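Home Arms Floor Arms Cloth Handling Support Contact

Storura Two-Arm Tabletop Kit

If you've been looking for a pair of robot arms you can set up in an ordinary room, on ordinary tables, and have doing useful work before you've used up all your patience, we think you'll get along very well with the Storura. It's the kit we put together for people who want to teach cloth folding, tidying and light tabletop jobs, and who don't have (or don't want!) a big lab with a cage and a gantry. We've been selling single arms for a good while now, and the question we heard more than any other was "can I run two of these side by side?" You always could, with some stubbornness and a lot of extra wiring. The Storura does it properly.

The kit comes with two arms, two parallel grippers with long, slim fingers, the power supplies, the Tremer controller, and a bag of clamps, straps and spare cable ties that you'll be glad of on the first afternoon. Everything arrives in one tall carton, so please have a friend around when you lift it out. The arms bolt to a base plate, and the base plate clamps to whatever table you've got, so long as the top is solid and doesn't wobble when you lean on it. We've had customers run them from kitchen tables, workbenches and one very sturdy old desk.

Cloth is where this kit earns its keep, and it's the job we spent the longest on. A towel or a napkin never lies the same way twice, and a gripper that does fine with blocks and cups will often just skate across a flat piece of fabric without catching hold of it. Our fingers are narrow enough to get in under a fold and pinch a single edge, and the Tremer lets you set the closing force low enough that thin fabric doesn't bunch up.

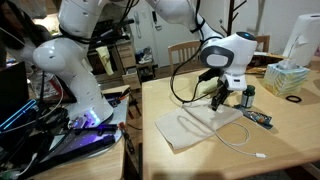 We also wanted the arms to cope with a table that people really use. Our own practice tables are never cleared all the way, partly from laziness and partly on purpose, and if you only ever train on a bare surface you'll get a policy that falls to pieces the first time somebody leaves a snack wrapper next to the work. So go ahead and leave a few things out. Start with them well off to the side, bring them closer as your results get better, and move them around between runs so the arm doesn't learn to depend on where they sit.

Teaching is done by hand. You switch an arm into free mode, take hold of it near the wrist, and walk it through the job while the Tremer records. Kekeli Eshun, who wrote most of our folding lessons, suggests starting with a plain square of cotton in a color that stands out from your table, and folding it in half until you're thoroughly bored with it. After that, try quarters, then a hand towel, then a T-shirt if you're feeling brave. The lessons are included with the kit, and there are 400 recorded folds to look through if you'd like to see how we do it before you begin making your own.

A few words about cables, which we know are a nuisance. Each arm carries its gripper cable on the outside, held with straps, and you do need to leave a generous loop at the wrist. Pull it tight and the last joint will tug against it each time it turns, and you'll wonder why your folds keep drifting to one side. Swing the arm slowly through its full reach before you do anything else, watch the loop the whole way, and then tighten the straps.

The Darko soft fingertips are sold separately and are well worth having if you plan to work with knits or anything fuzzy. They push on over the standard fingers and come in packs of 6. The Grorkitz shelf mount is another add-on, for those of you who'd like to fix an arm above the work area. Please check with us before ordering it, as it needs a stronger support than most household shelves can offer.

Kits ordered now ship in December. If you'd like to talk over your table, your room or the particular job you have in mind, write to us through the Contact page and tell us as much as you like. Photos of your table and its measurements help a great deal. We read messages every day except Sunday, and we're always happy to hear from people who are still making up their minds.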